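Foro Papel y Tinta > Sellos, lacres y tampones > Mantenimiento

Tema: Lata de pasta roja para sellos, ¿la salvo o la jubilo?

malsha_cassim
Hola a todos, escribo poco pero os leo mucho. Tengo una lata de tinta en pasta de las metálicas, la de toda la vida para sellos de piedra, que compré de segunda mano en un lote (venían también dos sellos sin grabar y un pincel que no vale para nada). La uso para firmar mis acuarelas y últimamente el sello me sale con calvas, sobre todo en las esquinas. Además la pasta se me va a la tapa, y cada vez que la apoyo en la mesa blanca me entran sudores, que esa mesa la comparto y ya me han mirado mal una vez.

Os dejo la lata abierta en la mesa:

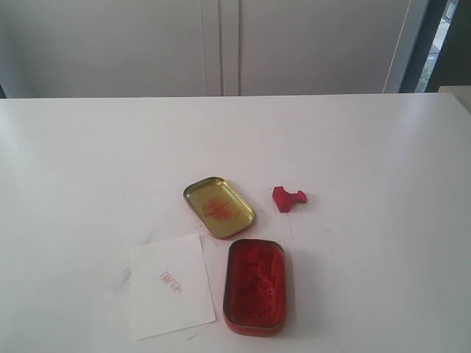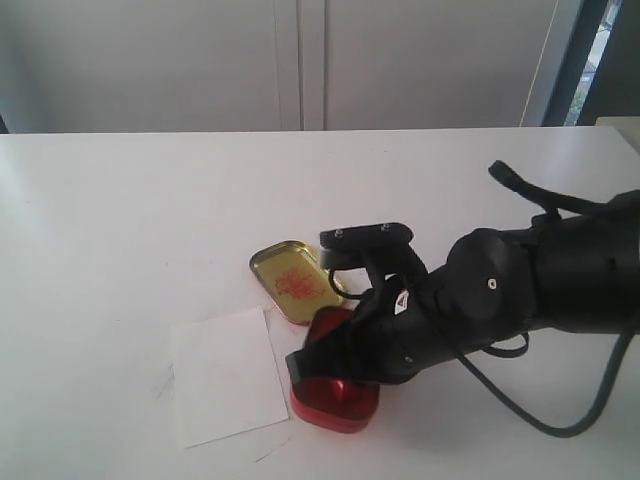
¿La remuevo, le echo aceite, compro otra? En Bastos me piden 599 por una de porcelana con su cajita y me parece una barbaridad para lo que yo sello.

Heloísa Pimentel
Antes de gastar un céntimo, remueve. Pero remueve bien, con una espátula de hueso o de plástico, siempre en el mismo sentido y despacito, hasta que te quede una bolita en el centro. La pasta lleva aceite y el aceite se separa si la lata pasa meses sin abrirse, así que arriba te queda un charquito y abajo un ladrillo. Yo lo hago una vez al mes y la mía me dura desde que vivía en Imdale, imagínate.

Jeferson Araújo
Discrepo un poco, Heloísa. Si es pasta de fibra, vale, bolita y a correr. Pero muchas latas metálicas llevan una almohadilla con una tela encima, y si te pones a remover eso lo destrozas. Malsha, ¿la tuya tiene tela o es pasta suelta?

malsha_cassim
Pasta suelta. Al tacto es como plastilina blanda con pelillos, perdón por la finura.

Jeferson Araújo
Entonces retiro lo dicho, haz caso a Heloísa. Lo que sí te digo es que la cambies de recipiente. El metal y la pasta no se llevan bien a la larga, se oscurece el rojo por los bordes. Un tarrito de cerámica con tapa, de los de salsa, y listo.

vojtech_z
Eso del metal lo he leído mil veces y no lo acabo de comprar. Tengo una lata de Flustura de cuando estudiaba y el rojo sigue igual de rojo. Lo que mata la pasta es dejarla al sol o al lado del radiador, y meter el sello sucio. Limpiad el sello, por favor, que media vida de calvas es pelusa de papel pegada en el grabado. Un cepillo de dientes viejo y papel de cocina.

Jeferson Araújo
Una lata no es una muestra, Vojtěch. Yo he tirado dos.

vojtech_z
Y yo ninguna, ya ves.

Heloísa Pimentel
Haya paz. Malsha, para lo de las esquinas mira también qué pones debajo del papel. Encima de una mesa dura y lisa el sello no asienta bien. Pon unas hojas de periódico o una alfombrilla de ratón fina y verás qué cambio. Y no hundas el sello en la pasta, dale toquecitos flojos por todas partes, muchos, girándolo. La gente aprieta como si estuviera matando cucarachas.

Raíssa Aguiar
Me cuelo con lo de la tapa, que es lo que más rabia da. Si la pasta toca el interior es que está demasiado alta en el centro. Después de hacer la bola aplástala un pelín, y cuando la abras pon la tapa encima de un platito o de un trozo de papel de horno. Para el rojo en una mesa blanca: aceite de girasol en un algodón primero, luego jabón de platos. Con alcohol a mí se me extendió y acabé con un cerco rosa precioso.

malsha_cassim
¡Sois un amor! Lo del aceite de girasol me lo apunto en la puerta del armario. ¿Y si después de remover sigue seca?

Heloísa Pimentel
Aceite de ricino, pero una gota. Una. Remueves, esperas un día y miras. Yo me pasé una vez y estuve semanas con los sellos rodeados de un halo amarillo, perdí un papel buenísimo de 70 gramos que guardaba para las etiquetas.

vojtech_z
En esto sí estamos de acuerdo, una gota y paciencia. Si ves que no remonta, en Lirnetitz venden la pasta sola, sin lata, y te sale mucho mejor que la de porcelana.

malsha_cassim
Vuelvo a contaros. La removí un buen rato (¡qué dolor de muñeca!), limpié el sello con el cepillo y puse la alfombrilla debajo. Hice seis pruebas y solo me salió mal la primera, que moví el papel yo. No le he echado aceite todavía. La lata la dejo como está, lo siento, Jeferson, es que me gusta la lata.

Jeferson Araújo
Perdonada. Pero ponle el platito debajo a la tapa.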